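Laundry baskets: what are you all using?
Home & Household > Laundry

tadeo_i
My old wicker one finally gave up (it snagged every sweater I own) and I went plastic. I am so happy with this thing! Light gray, little round holes in the sides, and a yellow-green strip on the rim that cheers me up every time I grab it.

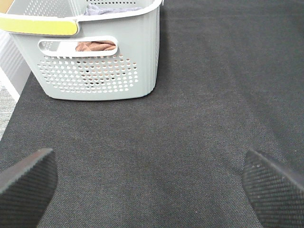

I do a load most evenings now, which is a first for me. Darks and towels go straight in, down the stairs, done. I paid 14 dollars and I'd pay 20 without blinking.

jtennant
Love that green! Do the handle slots dig into your fingers when it's full? My last one did, badly.

tadeo_i
Not at all, there's a raised border all the way around the slot. Feels smooth to me, even with wet towels in it.

Marion Dow
I'm going to disagree a little. Holes are great for air, but socks and bra hooks get caught in them. I went back to a cloth bag on a stand and I'm staying there.

angus_s
Marion, a bag is miserable on stairs though. You can't see your feet! Rigid sides every time for me. And 14 is a steal, the Bendia one I looked at was 20 and felt flimsy.

tadeo_i
No snags so far, but I'll keep an eye on the socks. What I like best is that folded things stay folded on the way back up.
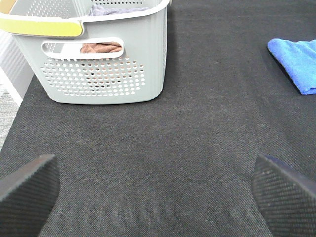

I've started keeping colors together too, browns with browns and the purple-gray stuff on its own side, so putting away takes me one trip around the bedroom. My sister in Keltby thinks I've lost my mind - she dumps it all on the bed and digs.

callum_t
Team dump it on the bed here. Jean folds, I dig.

jtennant
He does. It's awful.

Marion Dow
Ok, the folding part is tempting. Does it stack if you buy two?

tadeo_i
The sides taper in toward the bottom, so I'd think so. I'll get a second one in April and let you know!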